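Taking in, letting out: altering two secondhand wool coats
Final project report, Clothing and Textiles elective
Submitted 12 May 2018

Where the idea came from

I have wanted a proper long wool coat for as long as I have been buying my own clothes, and I have tried on a great many of them in store fitting rooms without ever taking one home. The ones I like are cut for somebody with longer arms than mine, and the ones that fit in the sleeve pull across the back when I reach for anything. In October I finally stopped looking at new ones and went to Rácz, the secondhand shop two streets behind the bus station, where the coats hang on a long rail at the back and you have to be prepared to dig a little. I came out with two of them over my arm and a project topic, so it was a good afternoon all told.

The question I set myself was a simple one. Could a person with ordinary sewing skills (a school class and a lot of pillowcases, in my case) alter a secondhand wool coat well enough to wear it out of the house and feel pleased with it? I was also curious about which jobs I could do at home and which ones I would end up carrying to a tailor.

The coats

The first one is a navy coat with a Clivorska label, single-breasted, with a half belt at the back and deep pockets I loved right away. The wool is thick and close and hardly worn. The lining was another matter: it had split under both arms and was held together at the hem with safety pins. The sleeves came down to my knuckles.

The second is a camel wrap coat from Jekby, much lighter, with wide lapels and a tie belt. It fit my shoulders nicely but hung like a tent everywhere else, and one side of the hem dipped lower than the other. I think a previous owner had shortened it in a hurry, and I found three different colors of thread down there when I opened it up.

Before cutting anything I brushed both coats, steamed them over the bathtub, and let them hang for a few days. I would recommend this to anyone. The camel coat dropped a little as it hung, and if I had marked the hem on the first evening I would have marked it wrong.

The navy coat

I started with the lining, which I now know is starting with the hard part. The old one had to come out in one piece so that I could use it as a pattern, and I spent most of a weekend on the living room floor with a seam ripper and the radio on. I labeled every piece with masking tape as it came away: left front, right front, upper sleeve, under sleeve, and so on. Then I pressed them flat, traced them onto brown paper, and added extra width at the center back for the pleat, which the original maker had kept rather skimpy. My guess is that the tight pleat had something to do with the splits under the arms.

The new lining is a rust-colored viscose twill from Hada, the fabric store near campus. The lady at the cutting table kindly talked me out of a very pretty satin that she said would fray the moment I looked at it. I had never sewn anything so slippery. My first sleeve came out twisted, my second sleeve came out twisted the other way, and after that I basted everything by hand before it went anywhere near the machine. It is slow, but I found I rather liked sitting there in the evenings with a needle and a cup of tea.
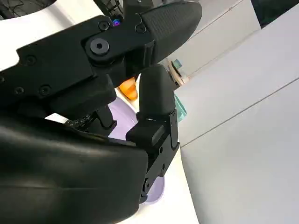

Figure 1. Textured fingertip pad and the bolt at its joint.

The sleeves were easier than I had feared. I turned them up, kept the original buttons, and moved them to sit above the new edge. I kept all the extra wool inside the hem, so whoever has this coat after me can let it down again. I wish more people did this! It is such a small kindness, and it adds hardly any bulk once the fold has been well steamed and pressed under a damp cloth.

The camel coat

With the camel coat I had to decide how much of the tent to keep. Some of the charm of a wrap coat is in all that fabric, and when I pinned it close to my body it looked like a bathrobe that had shrunk. I pinned it four or five different ways in front of the hall mirror, walked up and down, sat on a kitchen chair, and put a thick sweater underneath to see what happened. In the end I took in only the side seams, tapering to nothing at the armhole, and left the back alone.

The hem I took down completely. I put the coat on over the shoes I expect to wear with it and asked my roommate to go around me with a yardstick and chalk, measuring up from the floor. She was very patient. I then sewed it by hand with a loose catch stitch that does not show on the right side, although there is one spot near the left front where I pulled too tight and a tiny dimple appears in certain light. I have redone it twice and have decided to live with it.

The collar is the one job I gave up on. I wanted to narrow the lapels, but once I had opened a few inches of the seam and seen the layers of canvas and padding stitches inside, I closed it right back up again. That is work for a tailor, or for me in a few years' time.

Keeping track

My instructor asked us to keep a sewing diary, and mine ran to almost 2000 words by the end, with a good deal of grumbling in the sleeve section. Reading it back, I notice that the pressing took as much of my time as the sewing, and that my best evenings were the ones when I stopped early. Nearly every seam I had to unpick was sewn late at night when I wanted to be finished.

How they wear

I wore the navy coat all through the cold months, to class and on the train and once to a wedding, and the new lining has held up well under the arms. The pleat was worth the trouble. I can reach the overhead rack now without hearing anything creak. The camel coat came out for the milder weeks and it swings beautifully when I walk, though the belt loops sit a touch low on me and I should have moved them while I had the side seams open.

If I were to begin again I would do the camel coat first and get my confidence up on wool before touching any lining. I would also buy a proper tailor's ham instead of rolling up a bath towel. There is a gray tweed still hanging at Rácz with a torn pocket, and I have been in to visit it more than once.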